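Last updated: October
Print this article | E-mail this article

3.2 Collecting demonstrations by remote control

All demonstrations were recorded on the two-arm station at Nuvwood. The operator controls both arms at once from a pair of hand controllers, and the software, Adjei, stores joint positions, gripper opening and camera images together. We did not use hand guiding for this set. In earlier work with Dralis arms (Vashisht and Mousavi) we moved the arms by hand, and the operator's own hands ended up in many of the wrist images. A policy trained on those images did poorly once the hands were gone.

The task described in this section is handling a picture frame that lies face down on the table, with its easel leg against or near the backing. The operator must bring both grippers to the frame, lift the leg, and open it without sliding the frame or bending the hinge. The leg is thin and sits close to the board, so a finger that comes in too low pushes the whole frame, and one that comes in too high misses the leg.

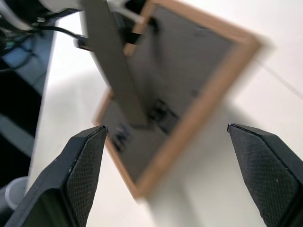

Figure 4. Wrist camera view with the gripper open over the back of the frame. The easel leg runs diagonally across the gray backing.

Three operators took part: Vishwakarma, Tiwari and Sisodia. Each had an hour of free practice before any recording was kept. We asked them to work at a steady pace and to stop for a moment before each contact. Without the pause, contact often fell inside a stretch of fast motion, when the wrist images are blurred and say little about where the leg is. Operators found the pause unnatural at first, and Tiwari's early recordings had to be repeated.

We recorded 300 demonstrations and kept those in which the leg was fully open at the end and neither arm had tripped its force limit. A further 129 were set aside. Most of these were cases where the frame slid, and we later used them to train the failure detector in Section 5.

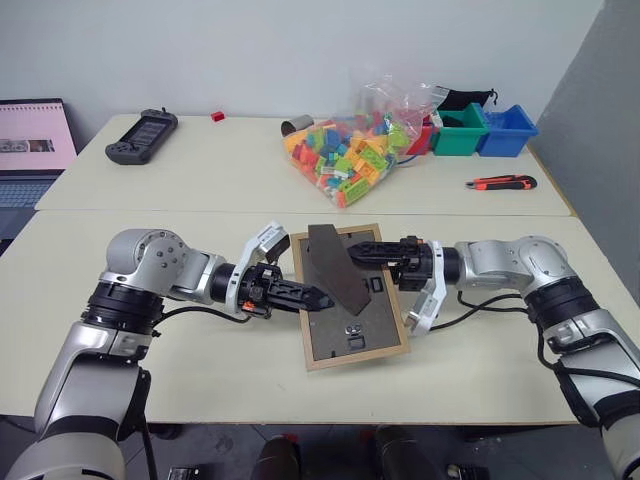

The arms do not have equal roles. One works on the leg while the other stays near the border, ready to hold the frame if it starts to turn. We left it to the operator to decide which arm did which job. Vishwakarma nearly always opened the leg with the left arm. Sisodia switched according to how the frame was lying. We did not correct for this, and the trained policy shows both habits, with some hesitation when the frame is close to square with the table.

The operators relied on the head view to bring the arms in and on the wrist views for the last part of the approach. Two of them asked for a larger wrist window, and we changed the display after the first session. Recordings from before the change were kept.

Each demonstration was trimmed by hand to remove idle time at the start and end. Pauses before contact were left in. The Skadedell baseline was trained on the same trimmed set, with the same camera inputs and no added data.

Share (3) | Comments (0)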